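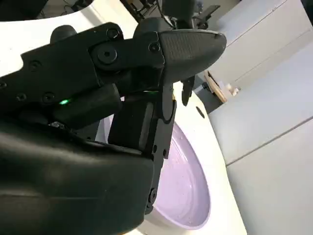 The Galtalari method was simple enough to explain to my landlord. You train on 2,391 runs, then you hide one camera from the policy and see what it still knows. I hid the wrist view first. It was the view I liked best, the small green light and the black fingertip over the lavender dish, so close that the cabinets behind looked like weather. Without it the success rate dropped to 74 percent. I wrote the number on my hand and drove home to Costello.

By 7 November 2019 the Murnon office wanted an answer. Did the machine understand the task or was it copying us?

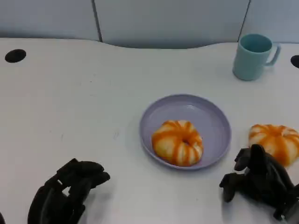

I didn't think that was a fair question, but I ran the test again with the head view alone. I had started to take the setup personally. One striped piece was on the plate, the other lay out by the right hand, and the blue mug stood behind them with no part in the task. I caught myself hoping the hand would go for the mug. A wrong choice would have been a choice.

It waited six seconds before it moved. None of our demonstrations had a wait like that. I checked the log for a dropped signal and found nothing, so I entered it under "latency" and saved the file.
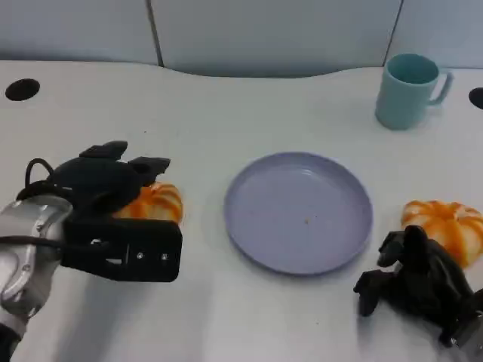 *Plate clear but for a crumb, one piece on each side.*

My mother called from Druvent that night and asked what I did all day. I told her I took things away to see what was left. She was quiet for a while — six seconds, maybe — and then asked if I was eating.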